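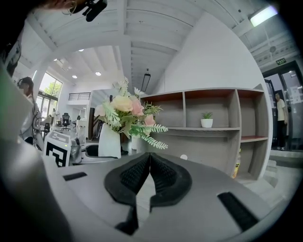 Figure 2. Artificial flowers in a white vase, with a small potted succulent on the shelving unit to the right.

3.2 Small greenery and the feel of a shared room

We came to the subject of vases and pot plants rather sideways. When the Buvimlow study began in May, our interest was in the larger furnishings of shared workrooms: the desks, the shelving, the height of the ceiling and how much of the outdoors a person could see from a chair. It was only when we sat down with the written comments, all 782 of them, that we noticed how often people wandered off our questions and on to the flowers. They told us which colours they liked, who had moved the arrangement and where it had ended up, and (at some length, in a few cases) whether a flower that never wilts can properly be called a flower at all.

Figure 2 gives a fair sense of the kind of arrangement they had in mind. A pale yellow rose is set with two pink ones and some small white blossoms, and the ferny green leaves are allowed to spill well out to one side. Against white walls and a white planked ceiling, even a modest bunch like this brings a good deal of colour. The succulent is a quieter neighbour. It sits in its own white pot on the middle shelf, against a grey back panel, and takes up very little of the compartment it has been given.

We coded the comments under three headings, following the scheme set out by Panyasiri: colour, care and company. Colour was the most straightforward, and covered any remark about brightness or about how an arrangement sat with the walls and furniture. Care took in watering, dusting and the question of whose job either of these might be. Company was harder to pin down, and we argued over it more than once. In the end we used it for comments in which a plant or a vase was spoken of as something to look up at, or to sit beside, during a long afternoon.

Rooms with big windows gave us some trouble. We had supposed that people who could see trees from their desks would have little to say about artificial flowers, and a few did wave the whole matter away. Others were as fond of the vase as anyone — one wrote that the trees belonged to the street and the roses belonged to the room. We are wary of making too much of a single remark, but it has stayed with us, and it led us to keep window view as a separate item in the second Reso questionnaire.

Placement also came up again and again. An arrangement on a counter was described as being in everybody's way and also in everybody's sight, sometimes by the same person, while pots on open shelving drew fewer complaints and fewer kind words. We return to this in Section 3.3, where the shelf and counter comments are taken up separately.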